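Tracking Down a Cloth Drop in a Sink-Wiping Routine

12 comments | 3 shares

Vendors will tell you a dropped cloth is a perception problem and sell you a better camera. I've chased this fault on three setups now and perception was to blame in none of them. Before you retrain anything, work through the steps below. They assume a two-armed robot, a bathroom sink, and a log you can read.

The fault goes like this. The arm picks up the cloth, starts its wipe, and somewhere near the drain the cloth stays behind while the gripper keeps going. The software reports a finished job. Ours at Clevville did it 13 times in 70 runs and logged every one as a success, so don't trust the success column.

Step 1. Stop the run and clear the reach

Hit the stop before you put a hand near the basin. A paused routine is still live, whatever the manual says about "safe hold." Keep the person with the controls outside the reach of both arms, and check the faucet and the cabinet ledge for anything an elbow could catch on the way out.

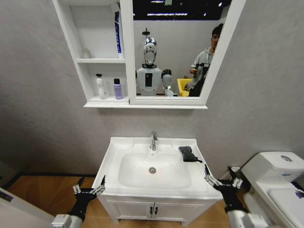
Step 2. Look at the grip before the wipe

Step through the pick at low speed. A cloth grabbed by one thin fold will pass the grip check and fail at the first bit of drag. You want a thick bunch between the fingers, with enough sticking out to touch the ceramic before the metal does.

Our check only asked whether the fingers had stopped short of fully closed. A single hem was enough to satisfy it. Poonam Awasthi rewrote it to look for a minimum thickness, and half of our drops went away that Thursday.

Step 3. Slow down at the drain

The stopper and its ring are where a cloth snags. Run the wipe in short strokes and watch what happens when the cloth meets the metal. If the wrist force climbs and then falls off suddenly, suspect a lost cloth and stop there.
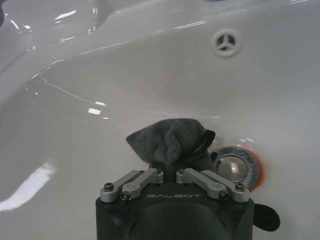
Press only as hard as the wipe needs. More force looks thorough on a demo video, but it flattens the bunch and gives the drain ring more to hold. We cut ours by 20 percent and saw no difference in how clean the basin came out. Don't expect any setting to lift old rust staining at the seam, either.

Step 4. Make it fail on purpose

Start a wipe with no cloth at all. If the log still says "complete," your check is decoration. Jullen's patch notes claim this was fixed in November. It wasn't on our unit, so test yours.

Leave the slow speed on until you have 20 clean runs in a row, and write down the ones that aren't.

Contact | Copyright Bevell Workshop Notes | Back to top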